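Workance teardown cell: anyone else running the trial?
Forum > Refurb and Recycling > Tools and Gear

benchrat_60
We do off-lease desktops, mostly office stuff, and I finally gave in and signed up for the Workance trial. For anyone who hasn't seen the pitch, they rent you an arm on a rolling cart with a gripper and a little camera up at the wrist, and it's supposed to take the boring parts of a teardown off your hands. Memory, cables, drives, that kind of thing. You teach it a model by driving it through the job a bunch of times and then it has a go by itself.

Setup took me most of a day. The cart is heavy and the manual was clearly written by somebody who already knows how to do it. But the wrist view is great! I didn't expect to care about that and now I have it up on the big monitor all the time. I started it on Dells because we have a mountain of them, side panel off and straight in toward the memory slots.

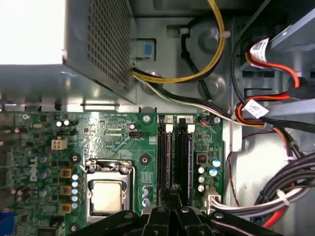

My main gripe so far is the lighting. We've got bright overheads and the bare metal in these cases throws glare right back at the camera. I turned the exposure down and it helped a little, then I ran into the next thing, the cables. Anything that loops around loose makes it slow way down, and sometimes it just parks and waits for me to come click OK. Same model of PC, different cable routing, and it acts like it has never seen a computer before.

Price is 3000 for the trial, cart included, and they knock that off if you keep it. Has anyone kept it?

stripwell
Kept it, no regrets. Give it time though. Ours was useless until we'd run it through 40 teaching passes, and then one morning I noticed I'd stopped watching it. The parking thing is a setting, by the way. Look under caution level. It ships cranked all the way up.

Hollis_fan
I'm going to be the grump. A person with a decent screwdriver and two thumbs can pull memory in the time it takes that thing to line up. We tried the Ploma one back in March, similar idea, and sent it back. The arm was fine. What killed it was somebody had to stand there feeding it cases, so I was paying a person AND a robot.

benchrat_60
@stripwell found it, thank you, it was on page a million of the manual. Dropped it one notch and it's less jumpy around the wiring.

@Hollis_fan yeah, I hear you on the feeding. We're doing that too right now. My thinking is I can load a case and then go do wipes or testing, but I haven't really gotten into that rhythm yet.
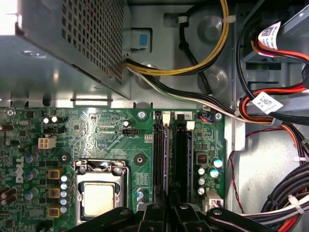 Wrist cam over one of the Dells, no cooler on the CPU and both memory slots empty.

Dennis Pickering
How's the gripper on latches? We have the older Stelletti fingers on ours and they're chunky, so getting down next to the slots blocks the camera right when you'd want to see. I have to back it off, look, and go in again.

benchrat_60
Same thing with these. When the fingers are down low they cover the bottom ends of the slots. Support told me to come in at a steeper angle. I've been messing with that and can't say yet if it's better.

stripwell
Steeper angle worked for us on towers. On the small cases it bumps into things, so save that as its own profile.

Hollis_fan
So a profile per case, teaching per model, and somebody to load it. For 3000. I rest my case (ha).

Freya Wragg
Kind of depends on what you get in, doesn't it? We had a school district drop more than 1811 of the same machine on us and I would've loved one of these. On the usual mixed pallets I agree with Hollis_fan, you'd spend your life teaching it.

Hollis_fan
Okay, for a job like that I'd rent one. Rent. I still wouldn't buy.

Dennis Pickering
Does anyone know if Workance will do a month at a time? Their page only talks about the trial and then a full year.

benchrat_60
I asked. The sales guy said they'd "look at it" for repeat customers, so take that however you want. My trial is up 13th July and I have to tell them yes or no before then. I'm leaning yes if I can get it going on one more model by then. Will post the settings file for the Dells tonight if anybody wants it.

stripwell
Yes please. And post your exposure numbers too, our overheads are just as bad.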